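Revthorpe - Automation Technician, Room Reset Line (Trimberg site)

Posted 30/09/2023. Ref. 78.

Revthorpe prepares furnished guest units for short-stay operators. Since June, shelf restocking at Trimberg has moved in part from hand work to automated stations. Staff who placed items by hand now set up tasks, check results and clear faults.
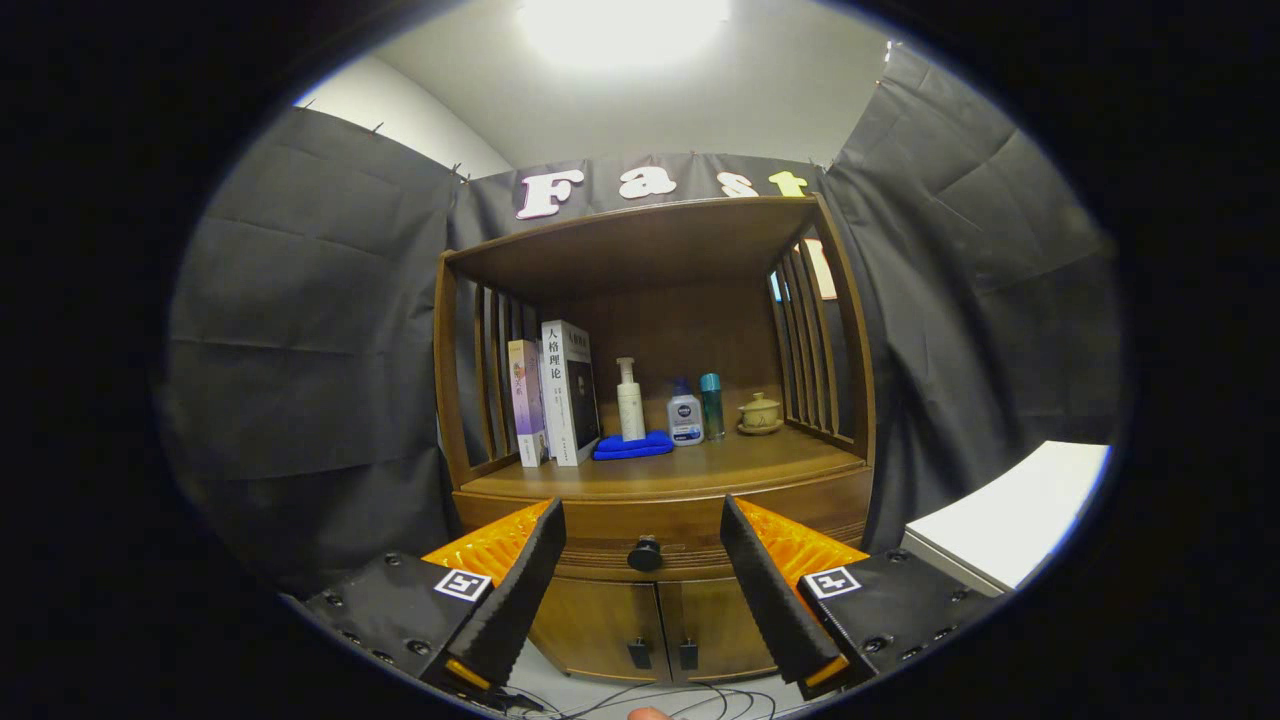
The technician reports to Ha-neul Cha and covers seven stations per shift. Duties include resetting layouts, logging failed grasps and replacing worn finger pads. Items differ in shape and grip - a pump bottle standing on a folded towel needs other settings than a lidded cup on a saucer.

Hours: 37 per week. No programming needed; training is paid. Apply to Ha-rang Pyo, Revthorpe, Trimberg.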